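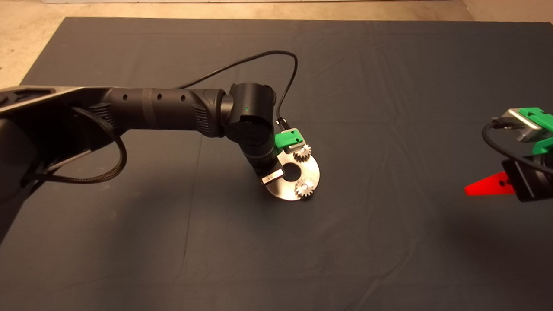 The Last Loaf Before Wodine

My grandmother kept the bakery in Mirnen for so long that people set out for it in the dark without thinking, the way you reach for a light switch in a house you grew up in. She was 93 the June I came to help her close it, and she still got up at 3 in the morning, put on two sweaters, and told the oven good morning before she said a word to me.

I had come up on the bus from Flovudham with one suitcase and a head full of notions. I had taken a night class, you see, and I knew all about the Maillard reaction, and on my first morning I explained it to her at some length while she shaped rolls. She listened very politely. She had lovely manners before sunrise.

"So that's what makes it brown," she said when I had finished.

"That's what makes it brown."

"And what did you suppose I thought it was?"

I said I didn't know, and she handed me an apron.

We were to bake through the end of the month, and then the building would go to a couple from Wodine who meant to sell lamps in it. She had nothing against lamps. She had gone so far as to leave them a note about the back window, which had to be lifted a little to the left before it would open, and another about the cat, who belonged to the whole street and expected a crust at noon.

On the final morning she wanted to make the dark rye, the one her own mother had carried over the hill road wrapped in a blanket. I did the mixing because her wrists were bad, and she sat on the flour bin and told me when to stop. I kept wanting to stop too soon. "A little more," she would say, looking out at the street, not at the dough at all, and then she would go back to her story, which was about a wedding where the bride's uncle had ordered 500 rolls and eaten, she was sure of it, a good share of them himself before the church bells rang.

By six there was a line past the pharmacy. Some of them cried a bit, and one old man who had complained about the price of everything for as long as I had been alive paid for his loaf with a large bill and hurried out before she could find his change. She was cross about that until lunchtime — she had never in her life kept a person's change — and in the end she put it in an envelope and sent me running down the hill after him.

When I got back she had turned the oven off. I had never heard the place without it. She was sitting at the little table by the door with the heel of the last loaf, and she had cut it in two and buttered both halves, mine a good deal thicker than hers.

"It's too brown," she said, chewing.

I told her I thought it was perfect.

"It's too brown," she said again, quite happily, and broke off a corner for the cat.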